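Strand Team Teaches Kitchen Robots to Plan Around the Clutter People Live With

Zukov, the home automation company behind the Prornex research platform, is very happy to share new results from its Strand group, which has spent the better part of two years on a question that sounds small and has kept a lot of people up late: how does a robot pick up one thing from a busy kitchen counter without bothering everything else on it?

The new method, called Trustolstead, was trained on 2,953 recorded tasks carried out in ordinary home kitchens. Of those, 2,656 were used to teach the system and the rest were held back so that the team could check its work on recordings the system had never met. The tasks are the sort of thing most of us do before we are fully awake - moving a bowl, putting a lid on a container, sliding a cutting board over to make room for a plate.

Earlier versions of Prornex did well at a bare lab bench and then struggled badly the moment they were taken into a home. A lab bench has one cup on it. A home counter has a toaster, a utensil holder with a tall spatula sticking out of it, a cup or two along the wall, last night's leftovers container and a box that somebody means to deal with later.

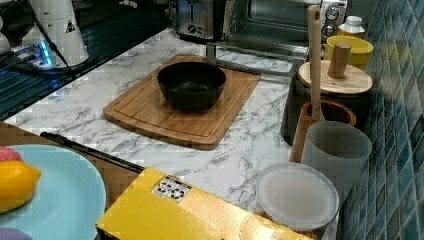
By Afiq Subramaniam
Zukov Newsroom | June | 4 min read

A black bowl on a bamboo cutting board, with open counter on the side toward the yellow box, is what the Strand group calls a "center task." The object to be moved has room near it, and the trouble is farther out, where taller things are grouped along the tiled wall. Trustolstead handles a counter like this by first working out which areas are free, and only then deciding how to reach for the bowl and where it might go. Older approaches usually did it the other way around, choosing a grip first and finding out about the neighbors afterward.

"We kept asking the robot to be clever about the bowl, and the bowl was never really the problem," said Noel Cabrera, who leads the Strand group. "Once we let it spend a little more time thinking about the empty space, a great many of our bumps and knocks simply went away. I wish I could say we planned it like that from the start, but Fuseini had been telling us for months."

Fuseini Essien, the research engineer who wrote the first version of the free-space step, tested it on 866 new trials spread across 4 kitchens. The group compared each trial with the same task run under the previous method, and Trustolstead disturbed fewer neighboring objects in all four homes. The biggest gains came on crowded counters with tall, narrow items near the wall. Shiny surfaces remain hard for it, and so do clear lids, which the system still sometimes mistakes for open containers. Both are on the list for the coming months, and the team would be glad to hear from anyone working on the same thing.

"My mother's kitchen would defeat most robots, and I say that with love," said Issa Hourani, head of research at Zukov. "If our machines are ever going to be welcome in people's homes, they have to take the counter as they find it. We are a good deal closer to that than we were last year, and I'm very proud of everyone who put in the hours."

The Strand group will walk through the method in an online talk on Tuesday at 2 p.m., with plenty of time set aside for questions. A written report, including the full results for each kitchen and a section on the failed trials, will be posted on the Prornex project page the same afternoon.

Media contact: Adelino Valente, Zukov Communications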